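Search this site
Type and press enter

Skesow Garden Notes

Setting Up Your Joltton Indoor Worm Bin, Part 2: Bedding, Worms and the First Month

2021-02-05 by Hettiarachchi

Filed under: Composting, Small Spaces, How-To
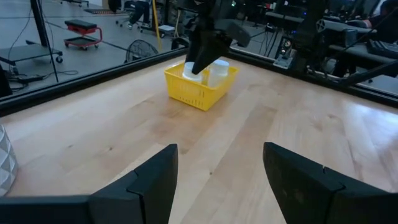

If you've made it through Part 1, your Joltton base is put together, the spigot is screwed in and you've picked a spot for it. Now comes the fun bit, which is filling it! I like to get everything I need in one place first, and a table with some open space on it is perfect for that. A basket with holes in the sides, like the yellow plastic one on the wooden tabletop, is great for holding torn cardboard, and any old basket you have will do the job. You can start this whole section after lunch and be done well before dinner, as long as the worms have shown up.

What you need for this section

- The Joltton base, two trays and the lid
- The coir brick from the box (still dry, don't open it yet)
- A stack of plain cardboard or newspaper
- A bucket that holds at least two gallons
- A cup of garden soil, or old potting mix
- Red wigglers, one pound
- A spray bottle
- A kitchen scale, if you have one

A word on worms. You want red wigglers and not the big fat ones you dig out of the lawn. Lawn worms like to go deep and live alone, more or less, and they'll be miserable in a tray. I order mine from Stunditz, the bait and garden place out on the county road, and they come in a cloth bag packed in peat. One pound is plenty for a two-tray bin. I started with two pounds my first time around and spent weeks trying to talk my neighbors into taking some.

2.1 Soaking the coir

1. Take the wrapper off the coir brick and put the brick in the bucket.

2. Pour in warm water. The leaflet in my box asked for less than I use, and I always end up with a dry lump in the middle when I follow it. I pour until the brick starts to float, then go away and do something else.

3. Come back after 31 minutes. (I set a timer for 30 the first time, added a minute to find my shoes, and I've written it down that way ever since.)

4. Break it up with your hands. It should be fluffy all the way through.

5. Pick up a fistful and squeeze hard. You want a drop or two of water between your fingers and no more. If it streams, mix in more dry cardboard.

NOTE: Coir swells a lot. If your bucket is small, do half the brick at a time. I had it climbing over the rim and onto the kitchen floor once and I was still sweeping up the crumbs at Christmas.

2.2 Tearing the bedding

6. Tear your cardboard into strips as wide as your thumb. Egg cartons and toilet paper tubes are wonderful for this. Skip anything shiny or waxy, and peel off tape and labels as you go.

7. Soak the strips in a sink of water for a few minutes, then wring them out like a dishcloth.

8. Mix the strips into the coir, half and half by eye. I've never measured it.

9. Stir in the cup of garden soil. Worms don't have teeth, so they need a bit of grit to grind up their food.

A paper shredder will save you a lot of time here, but let me warn you that very fine shreds mat together when they're wet. I mix shredded and torn – the torn pieces keep little air pockets open, and the worms seem to like hanging out in the folds.

CAUTION: Don't shred window envelopes. The plastic never breaks down and you'll be picking out tiny clear squares for years.

2.3 Filling the first tray

10. Set one tray on the base. Leave the second tray in the closet for now. Really, leave it there.

11. Lay one full sheet of damp newspaper over the bottom. This keeps the bedding from dropping through while everything settles, and the worms will eat it later.

12. Add the bedding mix up to the molded line, four fingers below the rim. Don't press it down.

13. Put the lid on and let the whole thing sit overnight. I know it's hard to wait when you have a bag of worms on the counter, but coir can heat up a little when it's freshly soaked and you want it back at room temperature.

If your worms got there early, keep the bag closed, somewhere cool and dark, and they'll be fine until the next day. Not the fridge, please.

2.4 Adding the worms

14. Weigh the bag if you're curious. My last one came to 453 grams on the kitchen scale, which is a pound on the nose, so hats off to the Stunditz folks.

15. Make a shallow dip in the middle of the bedding.

16. Tip the worms in, peat and all. Don't spread them around.

17. Leave the lid off and a lamp on over the tray for an hour. They hate light and they'll dive right down.

18. Lay a damp sheet of newspaper on top, then put the lid on.

19. Leave the lamp on nearby for the first two nights.

That last step is the one people skip, and then they write to me about worms on the laundry room floor. New worms like to wander. A light in the room keeps them under the paper until they decide they're home. Mine have always settled down by the third day.

CAUTION: Worms breathe through their skin. Don't put the bin near a heater vent, a spot where you spray cleaner, or a dryer that shakes it.

2.5 The first feeding

20. Wait two days, then lift one corner of the bedding and tuck in a small handful of scraps. I like melon rind or squash for this. Soft lettuce is fine too.

21. Cover it back up completely. Fruit flies find anything that's left showing.

22. Check in a week. If most of the food is gone, feed again in the next corner. If it's still sitting there looking at you, wait.

Good things to feed: vegetable peels, coffee grounds with the paper filter, tea leaves, crushed eggshells, stale bread in tiny amounts, pumpkin (they go nuts for pumpkin!).

Things to keep out: meat, cheese, anything oily or salty, a lot of citrus, onions, and pet waste.

I freeze my scraps in an old yogurt tub and thaw them before feeding. It takes care of most of the fruit fly eggs, and the food goes soft so the worms get to it sooner. Let it come up to room temperature first and pour off the liquid, or you'll end up with a soggy corner.

NOTE: Go around the corners in order, front left, front right, back right, back left. Then you always know where the oldest food is. I stuck a bit of masking tape on the rim of mine and I move it every time.

2.6 Keeping an eye on it

The bin wants to be somewhere between a chilly bedroom and a warm kitchen. If the room drops below 50 degrees they slow way down and you should feed them a lot less. I moved mine off the back porch in my first fall and should have done it weeks sooner.

If it smells sour: you're feeding too much. Take out what you can see, mix in dry cardboard, leave the lid cracked for a day.

If the bedding looks dry at the edges: mist it with the spray bottle. Five or six squirts, then check again the next day.

If there's liquid in the base: open the spigot over a jar. I open it once a week whether I think it needs it or not. Pour the liquid on the flower beds outside and keep it off your seedlings.

If you see tiny white worms or little round mites: they're harmless helpers. A lot of them at once usually means it's too wet or too acid in there, so add some cardboard and a spoonful of crushed eggshell.

If the worms are all up on the lid: take a look at the weather first! Mine climb before a big storm and go back down afterward. If the sky is clear, dig down and feel the bottom of the tray. It's probably waterlogged.

2.7 When to add the second tray

Wait until the first tray is full to the line with dark, crumbly stuff and you can't make out most of what you put in. For a bin started in winter that'll be May, give or take how much your household eats. Then lift the lid, pull off the newspaper, and set the second tray straight down so its bottom touches the bedding. If there's a gap the worms can't climb across.

Fill the new tray the way you filled the first one (go back to 2.1, and cut the amounts down if you've got plain cardboard to spare), and put food only in the top from then on. They'll move up by themselves over the next several weeks. A few slowpokes always stay behind, and I pick those out by hand when I empty the tray.

Harvesting, sifting and what to do with the castings are all in Part 3. I've also put my notes there on vacations, with the feeding amounts I use before I leave town.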